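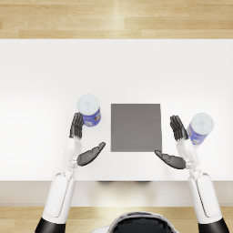 Ticket: Nellport cell, simulation instance 2
Title: Left hand contacts can before grasp is commanded
Opened by: Mahfuz Thambiah
Assigned to: Woo-jin Son
Priority: medium
Status: closed
Date opened: May 29, 2021

Problem as reported

Two-can placement task, top camera view, both arms at the ready pose. On start of the approach the left hand touches the can and pushes it away from the pad. The right hand completes the same approach without contact. The fault occurs on every reset. The policy is not running at this point; the motion is the scripted approach from the Kiken sequencer.

Expected: both hands stop short of the cans with fingers together and thumbs out toward the pad, then wait for the grasp command.

Seen: fingers of the left hand are already nearly touching the label at the ready pose. Any forward motion after that produces contact.

Mahfuz Thambiah
Attached the scene at reset. Left hand sits higher on the table than the right. I have not changed the can positions. Scene file is the one Jairo checked in after the tabletop was replaced.

Woo-jin Son
Please confirm which pose file is loaded. There are two in the folder with almost the same name.

Mahfuz Thambiah
ready_pose_b. Tried the other one as well. Same result.

Woo-jin Son
Reproduced on my machine. Log from one reset:

reset: ok
load scene: ok
load pose: ready_pose_b
left arm: at target
right arm: at target
contact check, right hand / right can: none
contact check, left hand / left can: none
approach: start
contact: left index, distal link / left can
approach: aborted

So the reset itself is clean. The clearance on the left is too small for the approach to use. The sequencer assumes the same clearance on both sides and does not read it from the scene.

Checks done so far:

1. Joint zero offsets, left arm. Match the values in the robot description. No change.
2. Joint zero offsets, right arm. Same.
3. Can collision shape. Cylinder, matches the visible mesh. The lid rim is included.
4. Hand collision shapes. Left and right are mirrored correctly. Thumb is fine.
5. Controller gains. Identical on both arms. No overshoot in the plot.

Not checked yet: base position, table height, can spawn points.

Fuseini Akpalu
Look at the base before anything else. In January we had a case on the Duman cell where the robot had been turned slightly at the root and every symptom showed up at one hand. The joint values looked perfect the whole time.

Woo-jin Son
Base checked. Rotation is zero and position matches the drawing. Table height also matches. It is not the base.

Can spawn points: these are set relative to the pad, and the pad is right of the center line in this scene. Jairo, is that intended?

Jairo Usuga
Not intended. When I swapped the tabletop I re-entered the pad position by hand and left the lateral value at 12 mm. It should be 0. I did not touch the cans, but they are children of the pad and move with it.

Woo-jin Son
That accounts for part of it. With the pad at 0 the left can moves farther left and the approach still aborts, later in the motion and on a different finger. The remaining error is in the pose file. The left wrist target was saved 14 mm too far forward. Both pose files were exported from the same session, so both carry it.

Merle Hollis
Do not edit the exported pose by hand. Regenerate it from the Bimuleck tool so the checksum stays valid. If the checksum is wrong the cell will load the fallback pose and give no warning on screen. It only appears in the startup log.

Woo-jin Son
Understood. Changes made:

Pad lateral position set to 0.
Left wrist target corrected, pose regenerated, checksum valid.
ready_pose_b removed from the folder. One pose file remains.
Sequencer now reads clearance for each hand and refuses to start if either one is below 4 mm.

Test: 12 resets with full approach. No contact on either side before the grasp command. Grasp was not part of this test.

Mahfuz Thambiah
Pulled and rerun here. Approach completes on both arms. The startup log shows the correct pose loaded and no fallback.

Fuseini Akpalu
Has the pad offset gone into the other instance? It was copied from this one.

Jairo Usuga
It had. Corrected there too, same commit. I also locked the pad transform in the scene file, so an edit now needs the unlock flag.

Merle Hollis
Closing. The missing on-screen warning for the fallback pose is a separate fault. Mahfuz to open a ticket for it against Bimuleck and link it to this one.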